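# Gripper comparison: questions we keep getting

Last updated in July. Covers the two-arm tabletop set-up and the finger sets we tried on it. If your question is missing, send it to Henk Cuypers, or to Berenice Arriaga if it concerns the controller.

## What is being compared?

Two finger designs, which we call Kesel and Fatmont after the people who drew them up. Kesel fingers are pointed and toothed. Fatmont fingers are wider, with a flat pad. Both fit the same bracket, so changing from one to the other takes four screws and a fresh zero.

The arms, the controller and the table stayed the same throughout. Please don't compare our figures with results from a different arm.

## Why use plates and bowls?

People asked us for table clearing more than anything else. A plate is also a hard thing for a two-finger gripper. The rim is low, the fingers have to get under it or close on it from the side, and a small error in height means they push the plate along the table.

A bowl is easier in most respects. The wall gives the fingers something to close on.

## Does the plate have to be lifted with both arms?

With the pointed fingers, yes. One arm can pinch the rim and raise its own side, but the far side drags. We ask for one gripper on each side of the plate before any lift.

The arms don't need to arrive together. In many runs one gets to the rim first and waits. The controller holds that arm still until the other reports that it is in place, and only then starts to close both. 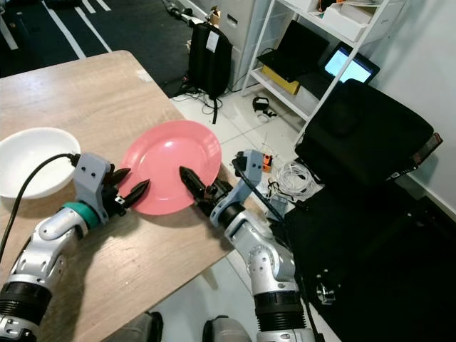 ## How many attempts were made?

The log holds 2453 attempts. Of those, 1507 used the Kesel fingers and the rest used Fatmont. The split is uneven because we had Kesel fingers ready well before the others were printed.

An attempt is counted from the moment the arms leave their rest position. If the operator stops it, it still counts, and it is marked as stopped.

## Which fingers did better?

It depends on the dish.

- On plates, Kesel. The points get to the rim with less fuss and need less room on either side.
- On bowls, Fatmont. The pad spreads the grip and the bowl turns less in the fingers.
- On anything thin and flat, such as a place mat, neither was good enough to recommend.

If you can only fit one set and your work is mostly plates, fit Kesel.

## Do the toothed fingers mark the dishes?

They can. We found fine scratches on softer plates after repeated grips at the higher force setting. Keep the closing force at 40 per cent or below and check the rim now and then. If marks matter to you, use the flat pads and accept more missed grips.

## Can a plate sit over the edge of the table?

A little overhang is allowed, and it does make one side easier to reach from below. Don't go past a quarter of the plate. When a finger presses down on an overhanging rim, the plate can tip, and the controller has no way of knowing.

Keep other dishes on the table if you want a fair test. We leave a bowl beside the plate in most runs so that the left arm has to plan its way past it.

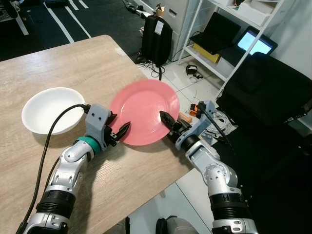

*Both grippers at the pink plate, with the white bowl to the left.*

## What about the cables?

Cables were our most common cause of a stopped run. Each gripper's cable leaves from the top, so it needs enough slack for the wrist to turn and not so much that it droops on to the dishes. We set the slack with the arm at full reach, then turn the wrist through its whole range by hand. Do this again after every finger change.

A cable resting on a dish is not a fault in itself. A cable between a finger and a dish is, and the run should be stopped.

## Which controller do you use?

Laizer, version 2. We tried Skuva as well. Skuva was quicker to set up and its screens are clearer, but it treats the arms as two separate machines, and we had to write our own code to make one wait for the other. Laizer does that as standard. For single-arm work, Skuva would be fine.

## Is the head camera enough on its own?

For finding the dishes, yes. For the last part of the approach, it is less certain, as the gripper housing often hides the fingertips from above. We are looking at wrist cameras next. There are no results to share yet.

## Can I have the finger files?

Yes. Ask Henk and say which bracket you have. The older bracket uses a different hole spacing and the current fingers won't fit it. Print the fingers lying on their side, or the teeth will come out soft.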